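Handout 7: Preparing the Floor Cell for the Pick-Up Task
Course on Robot Cell Maintenance, Mamora workshop

In the last handout we did the arm calibration. Now we prepare the floor, where the two-arm machine collects small trash and puts it in a wastebasket.
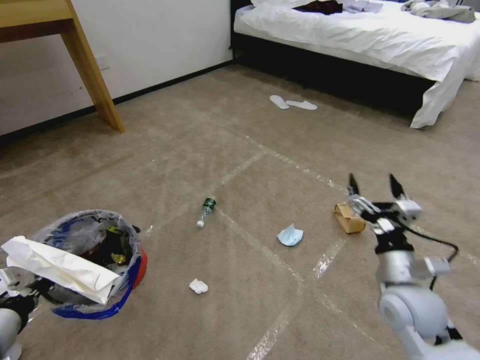
The clear tape on the carpet divides the working area into sections. Please check it before every session. If a corner of the tape is lifting, cut the old piece away and put a new one – do not press the old one down again, it will lift after a few runs. Carpet dust is the usual cause.

Put a fresh plastic bag in the wastebasket and fold it well over the rim. Paper often stays hanging on the edge, and the Skostier software then counts the item as delivered. Such a run must be marked by hand in the log.

Choose objects of different kinds. A bottle, a small cardboard box, a crumpled tissue and a pair of disposable slippers make a good set, as each one asks for a different grip.

Gripper care

Stop the program and wait for the brakes before you touch the fingers. Wipe both fingertips with a dry cloth. Open and close the gripper 30 times at 70 percent speed and listen for a scratching sound. Then follow the arm cable with your hand from end to end. It needs a free loop at the joint, but the loop must not reach the floor.

If the controller shows fault 3737, the fingers did not reach the open position. Clean them, restart the Kallomix controller and repeat the test one time. When the fault returns, write it in the log and leave the arm switched off.

For the next class, read the chapter on grip force in Shih.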